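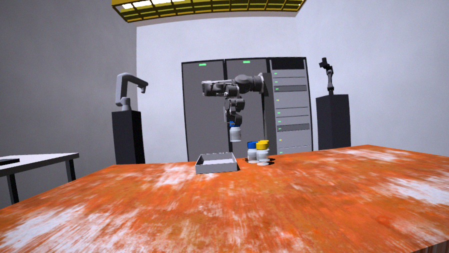
Dennis Ackroyd asked me after the open day whether people could have the simulated runs to take home, and could I please write down what's in them this time. Fair enough - so I'm finally doing the README.

Restarine open day demo set

I recorded all of this in the simulator for our open day in Joltitz on 16 September 2020. The task is small bottles and a shallow tray, one arm doing the work and the other arms in the room left idle. Visitors picked a bottle by cap color and I started the run (a few kids wanted yellow every single time!).

What you get

1,314 runs, up to 250 steps each. Every run has joint positions, gripper state, one camera view and the cap color that was asked for. Failed runs are in there too, marked "fail" in the index file. Please don't throw them out before you've looked at them - the drops were the part visitors asked me about most.

Known problems

The table texture gets stretched close to the camera. I meant to fix it in March and never did. Also, 6 runs have no cap color, my fault, I was talking and forgot to type it in.

Using it

Fine for teaching and for messing around. I wouldn't train anything for a real arm on it. Questions go to me or Kgomotso Mnguni, who wrote the loader.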